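Bookshelf Trial (robotics)

38 shares · 6 comments

The Bookshelf Trial is a bench exercise used to try out and compare robot grippers, arm controllers and wrist cameras, and it is built on a task most of us have been doing since we were small, namely putting books back on a shelf. It was put together at Jarncombe by Chepkoech Makokha and Daranee Pongsiri, who wanted something that would trouble a two-finger gripper in the same ways a real household does, without asking anybody to build a whole kitchen first.

Books are a surprisingly rich thing to hand to a robot. They are heavy for their thickness, they slide over one another, and a paperback will happily swing open when it is picked up by one cover. A gripper that does beautifully with blocks and cups may have a miserable time with a thin book lying flat on a table — there is simply no edge to get a finger under — and it was this gap between the two kinds of work that the trial was meant to bring out.

Setup

The trial uses a small enclosed cell with a shelf at the back and two arms fixed to a rail along the front. Books are scattered on the tabletop by hand, some flat, some overlapping and some propped against the shelf, and the arms may be used singly or together. A full comparison consists of 100 attempts for each gripper, with the same books throughout.

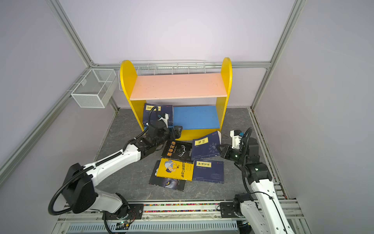 Both arms at the shelf, with books on the tabletop, including copies of 易经 and 梦溪笔谈.

Scoring is kept simple on purpose. A book counts as shelved when it has been let go and stays where it was put, and an attempt ends if a book is dropped from above the upper board. Chak-lun Tam later added a separate mark for cover damage, having noticed that some of the firmer fingers could shelve a book quite reliably and still leave a crease in it, and that didn't seem to him like much of a success.

Grippers compared

The two grippers most often discussed in connection with the trial are the Flerero, which has narrow, stiff fingers, and the Mollel, whose finger pads give a little as they close. The Flerero is generally the better of the two at getting between books that are already close together. The Mollel is kinder to soft covers and more forgiving when the approach is a few degrees off, though its thicker pads need more room and it can nudge a neighboring book while reaching for the one it wants. In the first full comparison the Mollel shelved 78 books and the Flerero 71, and most of the difference came from paperbacks.

A great deal depends on the view from the wrist. As the gripper turns to meet a book, the shelf turns with it in the picture, and a steep tilt can leave a controller with very little that looks level. A title such as 墨菲定律 may be quite easy to read in such a view while the edge that has to be grasped is much harder to make out. 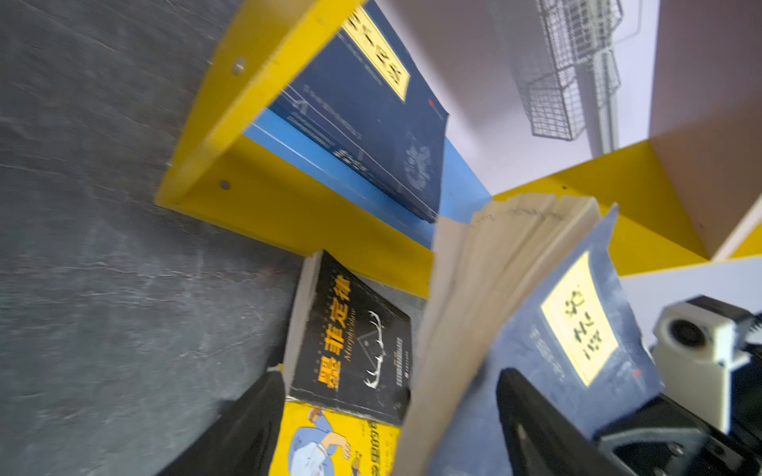
Cameras and controllers

Early runs relied on the fixed camera alone. Naomi Barasa argued for adding wrist views, and in her comparison of 156 recorded grasps the combined views did best whenever a finger hid the near edge of a book from one side. The controller normally used is the Stellow, which takes all the camera views together and sends commands to both arms.

Looking down at the shelf from above has its own uses. It lets the operator compare the row of spines inside with the books still outside, and judge how much of the lower opening is left for the fingers. 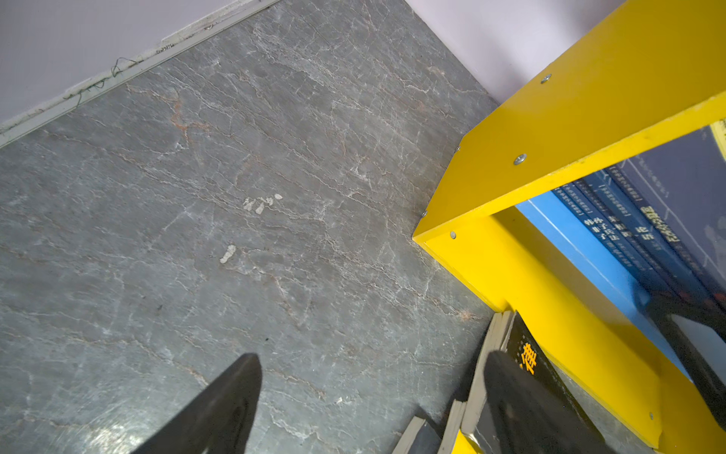
Jarncombe Manipulation Group — Shelf and Storage Team

Dark spines standing side by side against one another remain the hardest case for the vision side of the system, as the line between two volumes can be very faint. Halima Waweru has suggested starting from the lettering on each spine and working outward to its edges, an approach that was first tried in March and is still being adjusted.

The trial has its limits, of course. It says little about speed, and it leaves out large hardcovers altogether. A longer version with 1000 attempts has been discussed, mainly to see how finger pads hold up as they wear.

114 views this month · Share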